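Snack shelf update, July 2026

The snack shelf in the Trovberg break room has a new layout. The wicker basket stays for the foil-wrapped items, and most other things now go on a clear acrylic stand with stepped tiers, so people can find what they want without digging. The stand came from the Grorker supply closet, where it used to hold brochures.

Candy bars go at the top. Small boxes go on the tiers below, and larger cookie boxes sit at the low end — they tip over anywhere else. Please put things back on the tier where you found them. Open packages should go in the lidded tin by the sink, with the date on a piece of tape.

Restocking is done from the cabinet under the microwave. If a tier looks thin, fill it from there and mark the sheet on the cabinet door. Last quarter's snack fund came in at $139, and the price per item stays the same for now. Items that sit for 5 weeks will be moved to the free bowl at the Lui Street entrance.

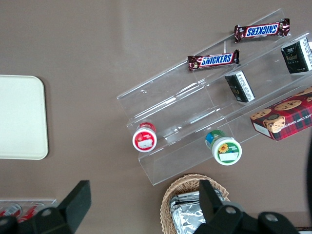
Can I bring in something of my own to share?

Sealed, store-bought items are welcome at any time. Leave them in the cabinet with the label facing out, and they will be added at the next restock. Homemade food goes on the counter by the coffee maker and should be cleared away by 5 p.m.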